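Usstead Neighbors Help Board
Home office and packing

How do I pack a corded mouse back in its box so the cord survives?

Posted by Marcelle Guillot

Hello everyone, and thank you in advance for reading what is going to be far too many words about a computer mouse. I help out with equipment for an adult learning program, and every January we pack up the mice that came back from our home learners and send them off to the next bunch. Each one goes in its original cardboard box with the printed instruction sheet, and I would love for them to arrive looking like somebody cared.

My trouble is the cord. I used to wrap it tightly around the mouse, which looked very tidy, but I had 4 come back last year that cut out whenever you bent the cord near the body. I have also tried folding it back and forth, and then the lid won't close. And the instruction sheet! I never know whether it goes under or over. We lay it flat in the bottom before anything else goes in. 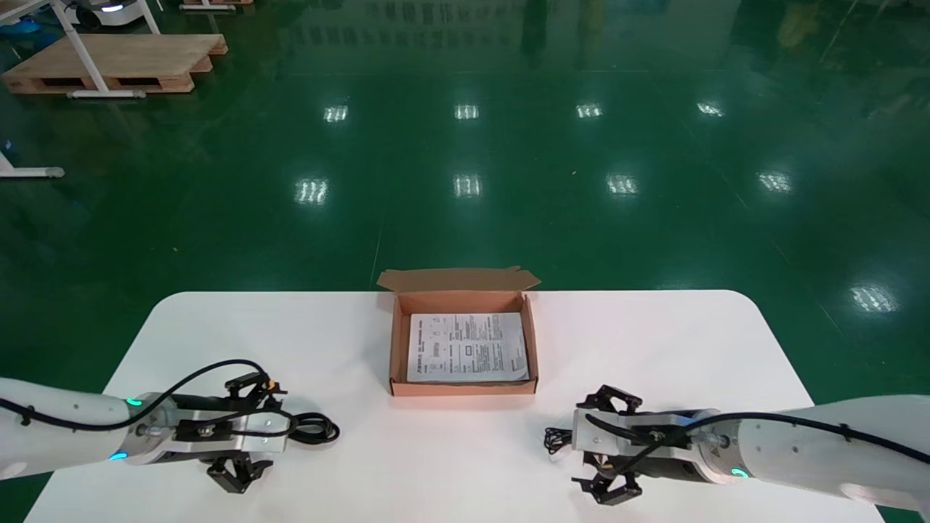 Open box with the instruction sheet laid inside.

The boxes are plain brown corrugated ones with a lid flap that folds over, nothing fancy. I have 207 to get through, so whatever you suggest needs to be something I can do over and over without losing my mind. Is there a right way to do the cord? And would you bother with a twist tie? My sister swears by rubber bands but I have my doubts.

Fabrice Lefèvre

Hi Marcelle, what a nice thing to be doing, and you are right to worry about that tight wrap. I spent a good many years in the returns room at Taltix, and a cord wound hard around the mouse was the thing I undid most often. The weak spot is where the cord goes into the body. If it gets bent sharply right there and then sits in a box for months, you are asking for trouble.

What I do is plug the mouse in and try it first, every time, even if the person swore up and down that it was fine. Move it, click both buttons, roll the wheel, and wiggle the cord gently up by the nose while you watch the pointer. It's no fun to pack a thing beautifully and have it come straight back.
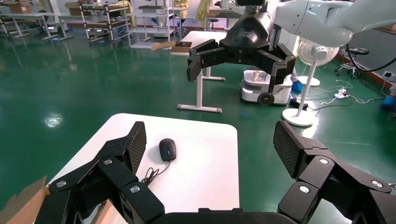

Then unplug it, set it down on a clear table with plenty of room and let the cord relax for a minute. Cords remember how they were stored, and if you fight the old kinks you end up with a figure eight whether you wanted one or not. Run it through your fingers from the mouse to the plug and let any twist work its way out of the end.

Now leave a few inches free next to the mouse and coil the rest in loose loops, maybe as wide as your palm. Follow whatever curve the cord already wants to make. I like to lay the coil in the box first, with the mouse still on its little length of slack, and lower the mouse in after it. Done the other way around, the coil always seems to spring up and get caught in the lid.
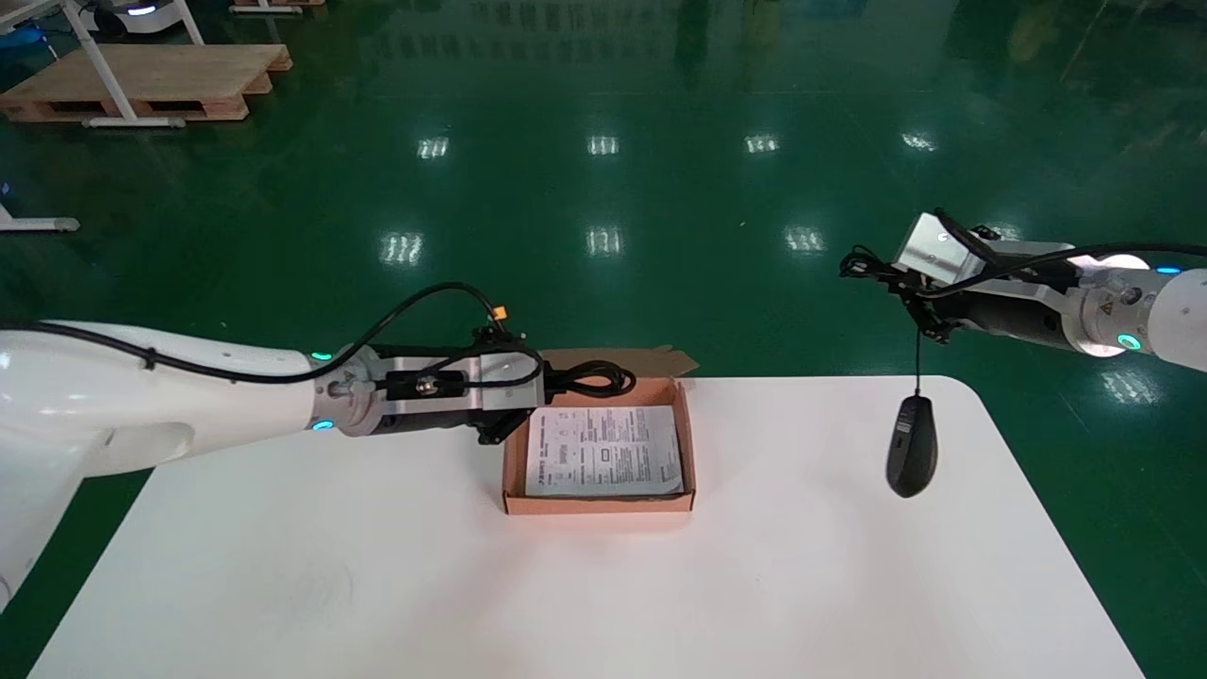
Coil over the box, mouse hanging on its cord at the right.

One thing I'd add is not to leave a mouse dangling any longer than you have to - get your other hand under it when you can. As for ties, a soft paper-covered twist tie is fine if you only close it snugly. I'd skip the rubber bands. They go gummy in a warm closet and leave marks, with apologies to your sister. Sheet on the bottom is how I'd do it too, and if it has been folded, keep to the old creases.

nulville_nan

I just put mine in a sandwich bag and squash it. Never had a problem, but I only have the one mouse.

Marcelle Guillot

Fabrice, thank you so much, this is exactly what I was hoping for! I tried the palm-sized loops on 5 of them after supper and the lids all closed on the first go, which made me happier than it probably should have. The twist ties are on my shopping list. I did have one where the cord was so stiff it wouldn't coil at all, so I've set it aside to see if a night lying out on the table helps. And Nan, I may borrow the sandwich bag idea for the few whose boxes never came home.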